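Trunano wire basket review - small, plain and better than it has any right to be

Posted 2022-04-07

I've been through a fair few sponge holders. The suction cup ones slid down the tiles, the ceramic frog my aunt gave me collected a pond in its belly, and the clip-on one from Cosetti rusted at the hinge by December. So when Jae-in Lim mentioned she'd moved all her washing-up bits into an open wire basket and stopped thinking about them, I went and ordered the same one that evening.

It's the Trunano, the smaller of the two sizes, in dark grey. Thin upright metal rods, a flat base, no lid, no handle, nothing to assemble. It came in a plain box with one sheet of paper, which told me to rinse it before use. I do like a product that can get its instructions onto one line!

I gave it a go on the table first, before it went anywhere near the sink, mostly to see what would fit and whether it would scratch. 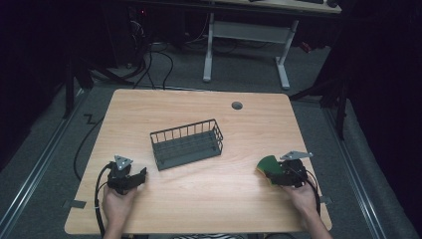 No scratches, I'm pleased to say, and I pushed it back and forth a good deal more than I ever would on a worktop. It's light enough to pick up with two fingers but it doesn't skate about when you drop something in, even if your aim is as bad as mine. The shape is a long rectangle, so it tucks in along the back of the sink very nicely, and the open sides mean you can see what's in there without tipping everything out.

Now for what goes in it. I bought a pack of Janevski scourers at the same time (15 in a pack, which should last me well into next year) and I've got rather fond of them. They come in two sorts, the sponge with a scouring side and the plain flat pad. The sponge is the one I reach for after dinner. It's soft enough for glasses on one side, and the other side shifts porridge with hardly any effort.
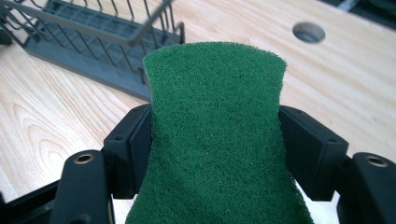
The flat pads are the ones I'd buy again tomorrow. I've always found cheap scourers either too limp to scrub with or so stiff they won't go round the inside of a mug, and these sit happily in the middle. Squeeze one from both sides and it draws in at the waist while the top edge flares out, so you've got a wide bit left to scrub with and something narrow to hold. Brilliant for the corners of a roasting tin. The coarse texture goes all the way to the edge too, so I can use every bit of it. I keep them well away from my non-stick pans, mind you.

Back to the basket, and a couple of grumbles. The gaps between the rods are fine for a sponge or a pad, but a thin bottle brush will poke its handle through and then catch on the next thing you pull out. And it needs a tray under it if your worktop is wood, as the drips have to go somewhere. I've put an old Castetti baking tray underneath, which looks a bit odd but does the job, and I wipe it down when I do the sink.

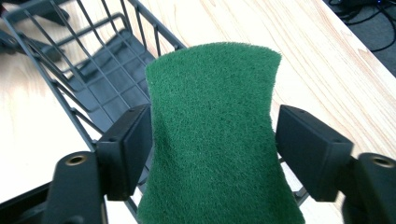
Cleaning is easy enough. Hot water, a drop of washing-up liquid, a quick going over with an old toothbrush where the rods meet the base. I've done that twice so far and there's no sign of rust yet - the Cosetti was already spotting at this stage, so I'm hopeful.

Would I get the bigger size? I did wonder. Jae-in has it and keeps her dishcloths in there as well, folded along one end, and it looks very smart. My sink is tiny though, and the small one leaves me room for the washing-up bowl.

Five stars for the pads, four and a half for the basket. I'm already eyeing up a second one for the bathroom cupboard.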